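Ploslow Community Dining Room: Progress Report on the Small Equipment Grant

Prepared for Otis Pettigrew, 14 Oct 2023

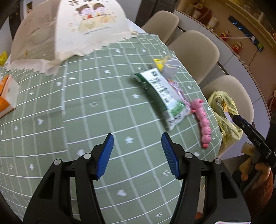 The long table with its green cloth and the fabric food cover.

Dear Mr. Pettigrew,

With this report I inform you how the grant was used in the first half of the period and what is still open. I have followed the order of your form, but I put the money at the end, as we agreed by telephone.

1. The table and the cloth

Before the grant we served lunch on small tables of different heights, and the guests were sitting in separate corners. Now we have one long table. The cloth is a muted green, with white grid lines and small hearts and crosses between them. I was in doubt about the pattern, but the guests chose it from the samples and I respected this. It was supplied by Ardeleanu, who also gave us the second cloth for the same price, so that one can be in the laundry while the other is in use.

The cloth has a crease or overlapping edge along its length which does not want to leave. Ardeleanu advised us to store it on a roll. We have asked for a cardboard tube from their shop and will try this.

2. Food covers

In the application we wrote "covers for prepared food" without saying which type. We have bought 2 domed covers made of fabric. The large one has a ruffled hem and a mesh panel, and on the front there is a panel with two cartoon children. The model without a picture was out of stock at Treltus. We decided not to wait for it, and the families who come with small children like this one very much.

The covers are used between the moment when the plates are put out and the moment when everybody has sat down. This can be a long time, especially when the bus is late. In the past we put kitchen paper over the plates and it was blown away each time the door was opened. The kitchen team reports fewer complaints about flies, but I must say that we have passed only one warm season with the covers, and I would not like to promise too much from this.

The fabric covers must be washed by hand. This was not foreseen in our cleaning plan and I have added it.

3. Warming plate

The warming plate from Voltard was ordered in March. The first one arrived with a damaged plug and was sent back. The replacement has been tested by our electrician and is approved for use, but only at the socket beside the serving hatch. For this reason the soup stays at the hatch and is not brought to the table. We would prefer a different solution and have asked the building owner for a second socket. His answer has not come yet.

4. Lunches

We have held six shared lunches since the table was installed. At the two most recent ones we also tried a later starting time, at the request of guests who work in the morning. It suited them, but it did not suit the older guests, who wish to be home early. We will return to the old time and look for another way to include the working people, perhaps with a light supper.

5. Money

All invoices from Ardeleanu, Treltus and Voltard are paid, and copies are attached. There remains an amount of 200 dollars in the equipment line. I kindly ask for your permission to use it for a shelf where the covers and the second cloth can be kept. At present they are lying on top of the refrigerator, and this is not a good place for clean textiles.

6. Next steps

We will buy the shelf if you agree, finish the matter of the socket, and write simple washing instructions for the kitchen door. If you wish to visit us during a lunch, please tell us some days before so that we can set a place for you.

With kind regards,
The coordinator, Ploslow Community Dining Room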